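**Tellham City Clerk** | Aug 16, 2025

1/ The Office of the City Clerk has received a petition asking that the Kimaro Road annexation be placed on the November ballot. It was filed by Zlata Levchenko, a candidate for the Ward 4 council seat.

2/ The city charter requires 3000 valid signatures from registered Tellham voters. Staff will check each name and address against the voter roll. The review period is 20 business days.
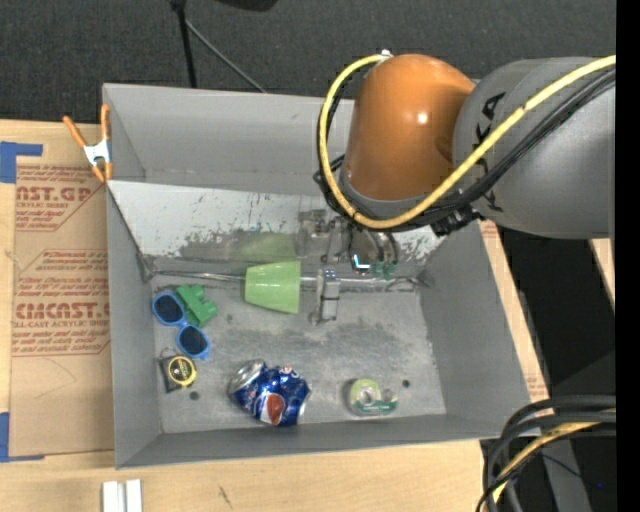

*An orange and gray robot arm over an open gray bin.*

3/ Signers who wish to withdraw their names must do so in writing at the Clerk's counter. Requests by phone or email cannot be accepted.

4/ Mayor's office statements on the annexation are separate from this review. The Clerk takes no position on the measure or on any candidate.

5/ If the petition is found sufficient, the council must vote at its next regular meeting either to adopt the measure or to send it to voters. The last petition of this kind, filed in April, was 11 signatures short and was returned to its sponsors.

6/ Copies of the petition text are available at City Hall and at the Bosenix Street branch library. Signature pages are not open to public inspection during the review.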